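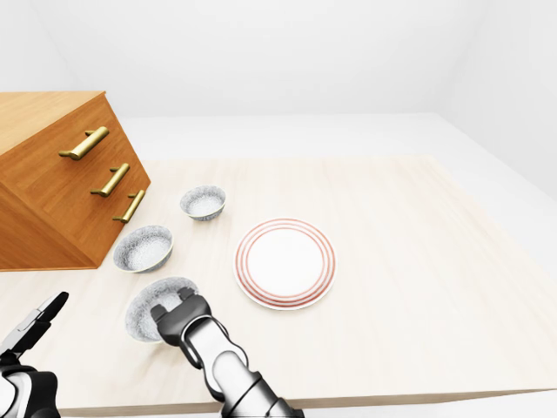 Sunday at the Grelotville Pottery Fair

I have wanted to get to Grelotville for years, and this July I finally made the drive. It took 90 minutes, the last stretch along the river, and I was parked before the gates opened at nine.

The fair fills the old Alcantara tile works, a long brick building with wonderful high windows. There were 50 stalls this year and I think I stopped at every one of them (my feet certainly think so). Lots of stoneware, plenty of garden pots, and far more slip-decorated earthenware than I expected – a real treat, as that's what I collect.

My favorite stop was Tobias Ostrowski's stall at the back. He digs his own clay near Werero and was happy to talk about it for as long as I wanted. His tall jugs have a honey-colored glaze that breaks to dark brown over the handle. I bought a small one and then went back after lunch for its bigger sister!

At 2 they opened up the kiln house and took us through in groups. The big kiln has 213 numbered bricks in its door, and every one has to go back in the same place before a firing. Our guide had done it so often she could tell us which ones stick.

Food was good too. Get the onion pie early, it was gone by one. Elinov, the glaze supplier, had test tiles laid out that you could pick up and handle, and I spent much too long over the greens.

Parking is free in the field behind the works, but the ground is bumpy, so wrap your pots well for the ride home. I used two beach towels and a sweater, and both jugs are now on the kitchen windowsill.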